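Home Practices, Week 2: Washing up, racks, and where plates live
Course handout, Kanchan Bhatt
Sep 4, 2025

Hi all. A few of you missed the first half on account of the parking mess, so I've typed up my notes more or less the way I talked them, with the bits I forgot put back in (I always forget bits). Bring this to the next session, since we'll be writing on it.

Where we left off

Last week you each drew your kitchen from memory and marked the spots where dishes pile up. I went through all the drawings over the weekend and loved them! Almost everyone marked the sink, fine, but a surprising number of you marked the stretch of counter right next to the sink and then wrote "dry stuff??" beside it. That stretch is what this week is about. In my own kitchen it's 40 inches of counter, and for years I'd have told you I had no counter space at all, when what I had was a rack full of clean plates from Tuesday that we kept eating off and putting back.

I call that a parked rack. The rack becomes the cupboard. It works okay for one person with two bowls. Put four people in the house and you get plates stacked on top of plates on top of the rack, somebody's mug hanging off a corner, and the wet things dripping on the dry things.

The plate, from table to shelf

I want you to think of a plate as having stops, like a bus. Table, scrape, wash, rack, shelf. Every kitchen argument I've ever been in was really about one stop that didn't have a clear owner. In my family it's the last one. We all wash. My kids wash pretty well, even. But the walk from rack to shelf is maybe four steps and it just doesn't happen unless I say it out loud.

So, exercise for this week (do it for real, don't make it up on the bus ride over): pick one plate. Put a bit of tape on the bottom if you have to. Follow it for three days and write down where it is at breakfast, after dinner, and before bed. I did this with a chipped side plate last December and found that it had spent the whole three days going between the rack and the table. It never saw the inside of a cupboard.

About racks themselves

Somebody asked if it matters what kind you buy. A little. I've owned three: a bamboo folding one from Vurkholm that went gray at the joints, a plastic tub thing that held water in its corners, and the wire one from Stemard I have now, which I like best and which cost me less than the other two. What I look for:

Tines with enough room between them for your own plates. Take a plate to the store with you. Yes, people will look at you.

A rim low enough that you can lift a dinner plate out sideways without raising your elbow over your head. I'm short, so this matters to me more than it might to you.

Something under it that you can pull out and empty. If the tray is attached to the rack you will never empty it.

Nothing that folds, unless you really will fold it. Be truthful on this one.

Size is a bigger question than style. A rack that holds 100 percent of what you own is a rack that lets you use everything you own before you put anything away. Go smaller than you think. When the rack is full after one meal, the dry plates have to leave before the next meal can come in, and the problem sort of takes care of itself.

Loading it

I know, you've all loaded a rack before. Bear with me.

Big plates first, at one end, all facing the same way. Then the medium ones, then whatever is small. If you mix them, the little ones slide in behind the big ones and stay damp, and you reach for a saucer and pull a dinner plate onto your foot. Leave a gap between every plate if you've got the room, and if you haven't, let them lean the same direction so the faces don't stick together. Bowls go at the other end, tipped forward. Cups get a towel of their own.

Put the sorting into the loading and you've saved yourself the sorting later. When I take the big ones out they come as a bunch, both hands, straight onto the shelf in one go. I timed this for a class once and then lost the piece of paper, so you'll have to trust me that it's faster.

Color helps too, by the way. I used to be snobbish about matching sets. My mother had one, a Kordestani service with a thin blue line, and we were allowed to breathe near it at New Year. My plates are from all over, and I've come around completely, because with mixed colors everybody in the house can learn the places.

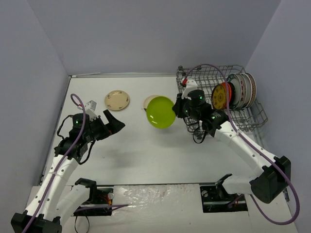
A six-year-old can put away "the green ones" long before she can put away "the nine-inch ones." So give each color or pattern a spot and say the spot out loud a few times. Ours go brights on the left, florals in the middle, plain ones on the right. Last week's reading from the Zotau workbook (page 158, the chapter on shared shelves) says to label the shelf edge with tape, and you can do that, though mine fell off in the steam and by then we all knew.

If your set does match, you can still do it by size, or put a dot of nail polish on the bottoms. It wears off in a few months. Put on another dot.

One plate at a time, or the stack?

We had a good back-and-forth on this in class and I don't think we settled it. One side says to move plates singly, that it's safer and you get a look at each one as it goes by (egg yolk, I'm looking at you). The other side says life is short, take the stack. I do singles when I'm unloading with kids and stacks when I'm alone. Whichever you pick, hold a plate at the rim and keep your other hand free to clear the spot it's going to. I've seen more plates broken by being set down on a fork than by being dropped.

Hand drying comes up every term. I don't do it, except for cast iron and anything going straight back on the table. If you enjoy it, enjoy it! Use a flat-weave towel and change it daily.

For next time

Your three-day plate diary, however messy.

A measurement of the counter beside your sink, with the rack moved off it. Please move the rack off it.

One thing you'd take out of the plate cupboard if nobody would be hurt by it. You don't have to take it out yet. We'll talk about the gravy boats next week.

Room 2311 again, same time, and use the side entrance until they finish the front steps. If you can't make it, leave your diary in the folder on my door and I'll send it back with comments.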